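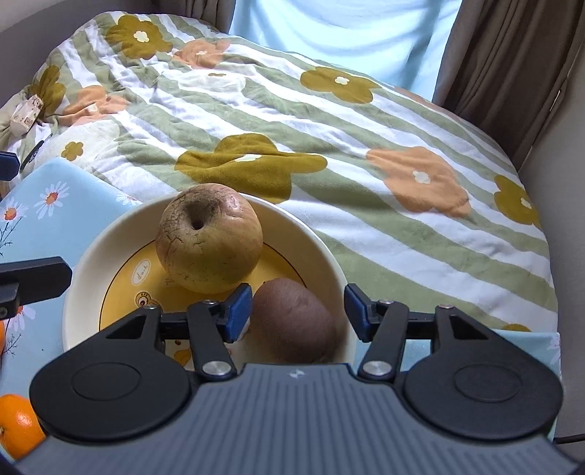 Gripper maintenance night! Sharing my routine for the hand-held pair, because Nuwan Mridha asked and I will talk about this all evening if you let me.

1/ Pads first. They're the blue rubber ones at the fingertips. Wipe with a damp lint-free cloth, let them dry, then look along the edge for any lifting. A lifted corner grabs fruit crooked every time.

2/ Next the pivot screws on the linkage arms. I go finger tight, then a tiny nudge with the driver. Open and close it slowly. If one side lags, that side is too snug.

3/ Then a cycle test, 105 slow squeezes. Yes, I do them all (podcast on, very relaxing!) 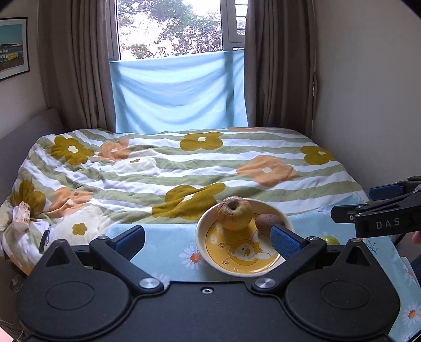

4/ Skirnerlow log next. I write down the pad set, the date it went on and anything that felt gritty. My last set made it to 700 grabs before the grip got slick, which I'm thrilled with.

5/ Cables! Check the strain relief where the cable leaves the body. I lost two of them last November by coiling too tight. Big loose loops now.

Swapping to the softer Graltosa pads on Wednesday and I can't wait. If you've run them on pears, tell me how they wear!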